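Neighbors Help Board - Trasville
Home & Workspace

Echo in a shared workshop with a high white ceiling, what would you fix first?

Posted by Taha Alaoui, Fri 1 March

Hi all! I rent a unit with four other people in the old Chraibi building in Trasville, and we've been there since October. I love the place, but the sound is driving me nuts. Somebody sets down a mug and you hear it ring off every wall. Phone calls are hopeless - my mother thinks I live in a swimming pool. It's 617 square feet with a bare painted ceiling, a wood plank floor and two big windows facing the street. The landlord is fine with us hanging things as long as we don't drill into the pipes. We've got $400 between us and I'd like to spend it once. Foam? Rugs? Curtains? My desk mate wants to put egg cartons up and I need ammunition.

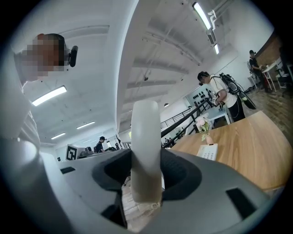
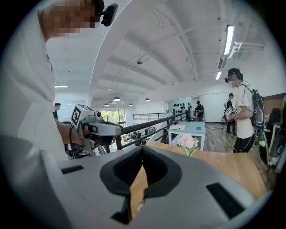 A couple more details that may matter. The tables are all hard tops and we can't cover them during the day. We do have one old couch, but it's in the entry where it does no good at all. I clapped my hands in the middle of the room like people tell you to and got a sort of zingy flutter for a good second afterward. It's worse by the windows. Thanks in advance!

3 replies

Ákos Fodor
Okay, first, no egg cartons. They do next to nothing for voices and they burn like crazy.

That zingy flutter is sound bouncing between two hard surfaces that face each other, so you want something thick and soft on at least one of them. I had the same trouble in a garage I used for band practice (and I wasted plenty on thin foam squares, which took the sizzle off the cymbals and left everything else just as boomy). What finally worked was making my own panels: a simple wood frame, rockwool inside, cheap cotton fabric stapled over the back. Get the 2 inch stuff at minimum. If you can hang a few from the ceiling with an air gap above them, even better, they work harder that way. Check with the landlord about fire rules before you put anything overhead.

I'd build six, put four over the spot where you take calls and two on the wall across from the windows, then live with it for a week. You can always make more. Wear gloves and long sleeves when you cut the rockwool, I itched for days.

murnora_2522
rugs. big ones. thrift store. done

Troder
I agree with Ákos on the panels, but I'd do the windows too. Heavy curtains, wider than the window so they hang in folds, because flat ones hardly do a thing. Moving blankets work if you don't care about looks - ours hang on a closet rod and we just shove them aside in the morning. And drag that couch in from the entry! It's free and it soaks up more than you'd think. Rugs help with chair noise and footsteps, but I wouldn't expect much for the phone calls.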